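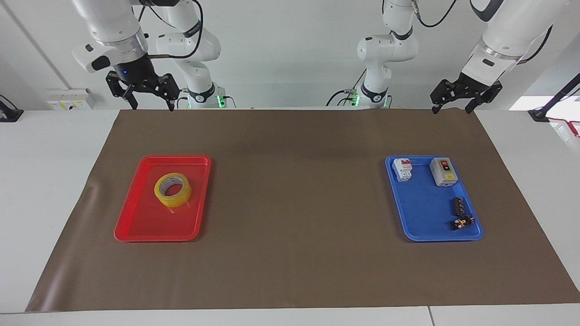 Work surface with a brown mat.

How to Reserve, Prepare and Return a Worktable

Ordale Community Workrooms, Guidance for Members

The Workrooms provide tables for sewing, bookbinding, model making, framing and light repair. The steps that follow apply to all members and to guests who have been signed in by a member. Please read them in full before your first visit. Members who last used the building before May should note that the rules on glue and on overnight storage have changed.

Before you reserve

Decide how much surface you need. A standard table is 117 centimeters long and seats one person, or two people working on the same item. A long table is 210 centimeters long and is meant for pattern cutting, poster work and other large flat pieces. Long tables are in short supply on weekends and may not be reserved by one person working on small items when a standard table is free.

Check that your activity is permitted. Sanding, spray painting and any work with an open flame are not allowed in the table rooms. Soldering is allowed only in Nedeljković Hall, where the windows open fully.

Reserving a table

1. Sign in to Windodow, the online booking page, with your membership number.

2. Choose the room first and the table second. Tables near the door are kept for members who use a wheelchair or who have trouble carrying heavy items, until 11 a.m. each day. After that hour they are open to everyone.

3. Select a start time and an end time. A single reservation may not run longer than four hours. You may extend it on the day if no other member has asked for the table.

4. Enter the type of work in the notes box. A few words will do, such as "hemming curtains" or "repairing book spines."

5. Keep the confirmation message. The desk will ask for the last three characters of the code when you arrive.

If you cannot attend, cancel through Windodow at least two hours before the start time. A table that has not been claimed within 20 minutes will be released to the waiting list.

Preparing the table

Wipe the surface before you begin, even if it looks clean. Dust and thread ends left by an earlier user can mark paper and light fabric. Cloths are kept on the hooks by the sink. For sticky spots, use the Mevby cleaner in the pump bottle, one press to a damp cloth, and dry the surface afterward. Do not use Mevby on leather or unsealed wood.

Lay a mat wherever you intend to cut, press or glue. Mats are stored flat in the wide drawers and should be carried flat as well — a mat that has been rolled or leaned against a wall will curl at the corners and become difficult to use. Set the mat square to the front edge of the table and press down each corner with your palm. If it slides, lift it and wipe the table again, as the usual cause is fine dust underneath.

Place tools on the side of your writing hand and materials on the other side. Blades should be closed or capped whenever they are out of your hand.

While you work

Keep the aisle clear. Bags belong under the table or in the lockers by the entrance. Extension cords may be borrowed from the desk and must run along the wall.

White glue and glue sticks may be used on any mat. Contact cement and other strong glues may be used only on the disposable sheets sold at the desk. Food is not permitted at the tables. Drinks are permitted if they have a lid.

Returning the table

1. Stop work 15 minutes before your reservation ends.

2. Collect scraps and sort them into the paper, fabric and general bins. Used blades go in the locked metal box at the desk and never in a bin.

3. Wipe the mat, let it dry, and return it to its drawer.

4. Wipe the table and push in the chair.

5. Tell the desk about any damage, however small. Members are not charged for ordinary wear.

Storing unfinished work

Work that must dry or stay under weight may be left on the shelves in the back room for up to two nights. Attach a tag with your membership number and the date of collection. Items left past that date are moved to the holding closet and kept for one month — longer storage requires written permission from the office.

Records

Table reservations are kept for 1,826 days and are then deleted. Members may ask for a copy of their own record at the desk during office hours. Questions about a reservation that is already under way should be taken to the desk in person, as messages sent through Windodow are read only in the morning.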